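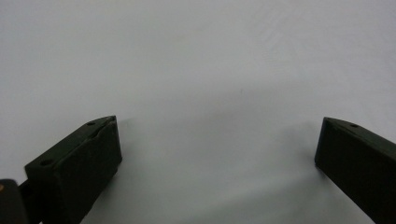
Filed under: Home Workshop > Benches, Tables and Surfaces

Yellowish patches on a white table covering, clean or replace?

Posted by Jabari Mfinanga, July 2020
597 views

I have a work table with a white covering on top and part of it has started to discolor. The table is a Brasov, 60 inches long, secondhand. The covering was already on it when I got it, so I can't tell you for certain what it is. It is matte and fairly smooth. It might be a heavy paper, it might be a coated board, and my wife thinks it is some kind of cloth with a finish on it. It is fixed down under the edge trim, and I have not pulled the trim off to look.

I use the table for sorting small parts and laying out sewing patterns, so I want it white. Dark parts on white are easy to find. Most of it is still fine, a plain pale gray-white with nothing on it. One area has gone a faint yellowish beige in blotches. I have wiped it with a damp cloth and the blotches stayed the same.

Two questions. Is there a cleaner that is safe on a surface when you don't know what the surface is? And if I replace it, what do people put on a table like this?

mill_street

Don't put anything on it until you know what it is. If it's paper, water will make it swell and you'll have a worse problem than a stain. Take a screw out of the trim at one corner and look at the edge. Paper tears with a fuzzy edge, cloth has threads, board has a core. It takes five minutes.

oddlot_ann

I had the same thing on a cutting table. Mine was oil. I kept a sewing machine on one end and it had been dripping a little the whole time. The oil spread under the finish and came up yellow. No cleaner touched it. What is kept on that side of the table?

Jabari Mfinanga

Nothing is kept there all the time. I have had glue, machine oil and coffee on that table, so it could be any of them. I don't remember a spill in that spot. The window is on the other side of the room, so I had ruled out sun, but maybe I shouldn't have.

benchrat

Sun yellows a whole area evenly, and you get a clean outline where something was sitting. Blotches are a liquid or an adhesive. My money is on the adhesive. If the covering was glued down with contact cement, the cement goes yellow with age and shows through anything thin. You can scrub until your arm falls off and it won't change, it's on the wrong side.

mill_street

Could be adhesive, but he said it's held by the trim. Nothing about glue.

benchrat

It can be both. Plenty of people glue it and then trim it.

oddlot_ann

If it was glued all over it should lie dead flat. Jabari, does it lie flat?

Jabari Mfinanga

No, not completely. There is a shallow crease running on the diagonal, next to the patches. You can see it better than you can feel it. The stains are low contrast and hard to get in a picture, they are toward the upper middle and the right.

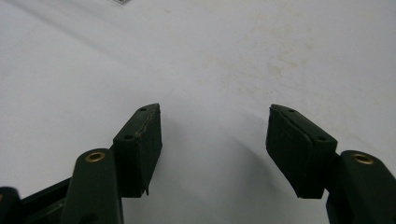 gray_heron

I'd replace it. A crease in a layout surface is a bigger nuisance than a stain anyway. You can pencil a line straight and it comes out with a kink in it. I went through this with a pattern table and spent more on cleaners than a new top cost me.

I use Tudalico board now. It comes in a 36 inch width, white on one side, and you cut it with a knife and a straightedge. Mine has been down two years. It marks if you drag metal across it, so I keep a scrap under the vise.

mill_street

I don't agree that he needs to replace it. The stains are faint by his own account. He's sorting parts on it, it isn't a kitchen counter. If it bothers him he can lay a sheet of paper over that end and change it when it gets dirty. Butcher paper costs next to nothing. Get the white kind, the brown kind defeats the purpose.

gray_heron

He also said sewing patterns. Loose paper slides around under a pattern and you end up taping it, and then you have tape residue, and in a year that's yellow too.

mill_street

Clip it at the ends.

gray_heron

Then the clips are in the way of the ruler.

oddlot_ann

I clip mine underneath. You leave the paper long, fold it down over the edge and put the clip below the top. It works as long as the table has a lip. I don't know if the Brasov has one.

Jabari Mfinanga

It has a lip on the long sides only. The short ends are flush with the legs.

I took mill_street's advice and backed a screw out of the trim at the corner. I could lift it a little but the covering is folded under and I can't see a raw edge without taking off the whole side. I did not want to do that before I had something to put in its place. There was no glue at the corner that I could see. That doesn't say much about the middle.

benchrat

Fine, no glue at the corner. I still would not rule it out. People put a stripe down the middle.

tin_lid

If you want to try cleaning first, this is what I do with an unknown surface. Pick a spot near the edge that is normally covered. Start with a dry white eraser, the soft kind. If it lifts dirt, keep going and stop there. If it does nothing, put a little rubbing alcohol on a cotton swab and touch it to the test spot, then leave it until it dries. Look for a dull ring. If there's a ring, stop. If there isn't, try the swab on the smallest stain you have.

Skip bleach. It turns some coatings yellow, and you already have yellow.

I have used Tivitz on plastic-faced board and it was OK, but the bottle says not for paper, so that's no help until you know.

oddlot_ann

Agree on skipping bleach. I'd add that you should not use those white foam scrubbing pads on anything matte. They polish it. You get a shiny patch and it catches the light worse than the stain does.

mill_street

Alcohol on a finished cloth can take the finish off. I'd stop at the eraser.

tin_lid

Hence the test spot.

Jabari Mfinanga

Thanks. I tried the eraser on one of the patches. It picked up a bit of gray, so there was ordinary dirt on top, but the beige is still there. I tried the alcohol at the edge by the lip and there was no ring after it dried. I then tried it on a small patch and honestly could not tell if it changed. My wife says it is lighter. I think it is the same.

I am leaning toward replacing it and taking off the trim properly. What does the board gray_heron mentioned cost? And can I put it on top of what is there, or does the old covering have to come off?

gray_heron

I paid 50 dollars for one sheet, delivered. For a 60 inch table I'd check the length before you order, because they sell it in short sheets too, and a seam across the top is no good for patterns.

Take the old one off. If you go over the top, that crease will show through sooner or later.

benchrat

Going over the top is fine with board. It's stiff enough to bridge a shallow crease. With paper or vinyl, yes, take the old one off. I put a new top over an old one on a Vaher bench and had no trouble with it. The only thing is that the trim won't go back on with the same screws, you need slightly longer ones.

gray_heron

It depends how much you lean on it. I lean on mine.

mill_street

If you do take it off, keep the old piece. The clean part is still good for a shelf liner or for a glue-up. And look at the back of the stained part before you throw anything out. If the stain is stronger on the back, it came from underneath, and you'd want to seal the wood first or the new one will go the same way.

oddlot_ann

Yes, check the wood. That was my mistake. I put a clean sheet over an oily top and had a mark again by the next summer. I ended up sealing it with two coats of shellac and it has stayed clean.

Jabari Mfinanga

I will look at the back when it comes off. I have shellac already. I measured again and the top is a little narrower than the board, so one long sheet with a trim cut down one side should do it. I'll order the board first and leave the table as it is until it gets here.

tin_lid

Measure both ends for width before you cut. My secondhand table was wider at one end, and I found out with the knife in my hand.

Jabari Mfinanga

Will do. I only measured the one end.

Replies are open on this thread. 3 people found this topic useful.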